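How to Enter a Crew in the Fatosthorpe Autumn Regatta

Clubs entering the Fatosthorpe Autumn Regatta must register every crew through the Jadberg entry system. Entries close on 29th August at 5 p.m. Late entries are not accepted.

Before You Begin

The club's account must be active for the current season. Accounts not renewed in April are locked and can be reopened only by the regatta office. Have the membership number and date of birth of each rower and coxswain at hand.

Submitting the Entry

1. Sign in and select "Fatosthorpe Autumn" from the list of open events.
2. Choose the event class. A club may enter no more than 3 crews in any one class.
3. Assign each athlete to a seat, beginning with the bow. Name the coxswain last.
4. Add up to 2 substitutes for an eight, or one for a four.
5. Confirm the entry and pay the fee. Unpaid entries are removed at closing time.

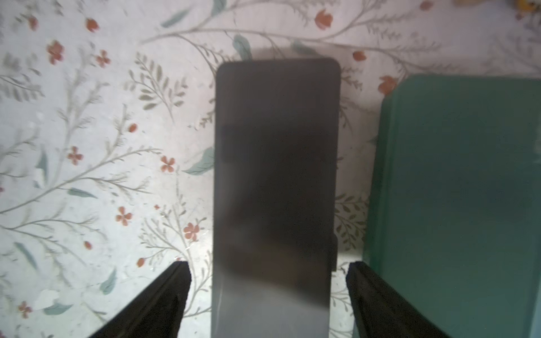
A confirmation message is sent to the club's registered address. Check the spelling of all names, as these are used for the printed program and the results.

Changing a Lineup

Substitutions may be made online until the evening before racing. After that time, the coach must submit a signed form at the Dierckx Boathouse. Crews racing for the Jament Cup may not change more than half of their rowers, excluding the coxswain.

Bow numbers are issued at the boathouse from 7 a.m. on race day.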